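7. When the jaw won't let go (or lets go too early)

Applies to: Zeleo hand-held gripper, all units with the parallel fingers. Section rewritten 1st April after the jam in the laundry task. Old section 7 is wrong, throw it out. Step 4 in the old one told you to pull the cloth. Do not pull the cloth.

What happened, short version. Operator was folding a sweatshirt, pinched the cuff, squeezed, moved, opened the trigger. Fingers stayed shut. She tugged. Left finger skipped a tooth on the linkage and from then on the two fingers closed off center, and every recording after that had the wrong jaw width in it. 43 episodes binned. The log said error 524 the whole time but the beeper was muted.

So. Two separate faults, people mix them up:

Fault A, sticking. Trigger released, fingers still closed or opening slow. Usually lint in the linkage, or a loop of knit caught between pad and finger.

Fault B, slipping. Fingers close fine, cloth drops out. Usually a worn or dusty pad. Sometimes the zero is off (see 7.3).

CAUTION: Fingers are under spring load even with the power off. Keep your other hand out of the jaw. If you have to reach in, fit the red lock pin first.

CAUTION: Error 524 means the jaw reading and the trigger reading don't agree. Stop recording. Don't clear it and carry on, it comes back and the data is bad anyway.

7.1 Clearing a stuck jaw

1. Stop the recording. Mark the episode as failed.
2. Set the gripper down on the bed or table with the cloth still in it. Take the weight off, don't let it hang.
3. Unplug the cable at the handle end. Pull on the plug, not the wire.
4. Fit the lock pin. It should click. If it won't go in, the linkage has already skipped, go straight to 7.3.
5. Push the cloth back toward the jaw a little, so it goes slack.
6. Turn the release screw on the back of the handle a quarter turn left. Fingers open a few millimeters.
7. Slide the cloth out sideways. Never straight up.
8. Look for threads left behind on the pads. Tweezers, not a knife.
9. Screw back a quarter turn right. Pin out. Cable in.
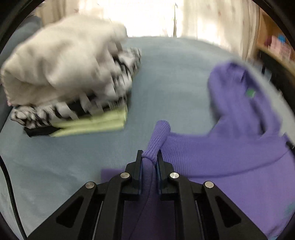 Ribbed cuffs and hems are the worst for Fault A. The knit stretches when you close on it, then springs back round the finger edge when you let off. Grip across the ribs if the task allows it, and take less cloth than you think you need. Fleece sheds a lot and the fluff ends up in the linkage, so do the brush-out in 7.2 more often if there's any in the pile. Drawstrings: tuck them away before you start.

Note: a cable lying across the bed gets folded into the clothes sooner or later, and then a tug on the cloth is a tug on the plug. Run it behind you and over the shoulder clip. Nafula had one come half out mid-episode, which also shows as 524. Check the plug before you blame the jaw.

7.2 Brush-out

Every 200 cycles on towels and fleece, every 400 on anything else. Counter is on the status page.

1. Cable out, pin in.
2. Dry brush along both linkages, front then back. No compressed air, it drives lint into the pivots.
3. Wipe the pads with a damp cloth. No alcohol, it hardens them.
4. Let the pads dry fully before the next run. Wet pads slip.
5. Check the fasteners on the upper linkages by hand. Any that turn, nip up with the small key. Don't crank it, the plates crack.
6. Pin out, cable in, open and close ten times with nothing in the jaw. Listen. A tick on closing means there is still something in there.

7.3 Resetting the zero after a skip

Do this after any hard pull, even if it looks OK.

1. Empty jaw. Cable in, pin out.
2. Close slowly. Both pads should meet flat and on the center line. If one arrives first the linkage has skipped.
3. Skipped: stop here. Tag the unit and send it to the Edska bench. Resetting the linkage needs the jig, you can't do it by eye.
4. Not skipped: open the status page, choose Jaw, then Set Zero, and hold the trigger fully closed untill the light goes steady.
5. Release. The reading should climb smoothly to full open. If it jumps, repeat once. If it jumps again, tag it.
6. Record one short test episode, and play it back before you do any real ones.

Beeper: must be on. Status page, Sound, On. It resets to off after an update, we have asked Trarkis to change that, no date yet. Check it at the start of every shift for now.

7.4 What to write down

Unit number, cycle count, what garment, which part of it was in the jaw, whether anybody pulled. Please be straight about the last one, no one gets in trouble, and it decides wether the unit goes to the bench. Photo of the jaw before you clear it if you can.

Send to Awuor Mugo. Spare pads and lock pins are in the Soomro bin, sign for them. If the bin is out of pins don't run the gripper without one.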